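Search this notebook Go

06/10/2026, workshop, late arvo

Glitter slime for the Livaddale mermaid party, round five. I'm so over purple glitter (it's in my tea, it's in my socks) but I think we're getting somewhere! Batch 4 was lovely in colour and hopeless to hold, it just slid through my fingers, so today I dropped the warm water to 70 mL per pot and kneaded it for longer. Much better stretch. Still a bit sticky around the edges, and I'd like to see what it's like after a night in the cupboard before I go telling Mum-of-birthday-girl anything. 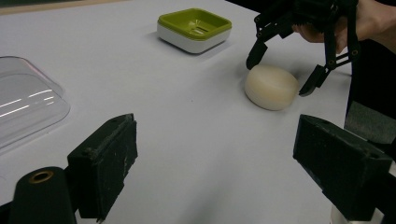
The Vieira glue ran out halfway through, so the last few pots are Pistumeo. Slightly cloudier, but with the aqua colouring in I doubt any six-year-old will care. Elaine Moura, if you're reading this before I'm in: please don't order more from Randthorpe until I've rung them, they've charged us $237 for the shell moulds and I'm sure the quote was less.

Still to do: tails. The elastic on the small ones is too tight, and I want to redo the fins in the softer felt. Also need a centrepiece favour that isn't lollies, as we did lollies in April.

Labels are on the bench under the pink scissors. Don't move the scissors!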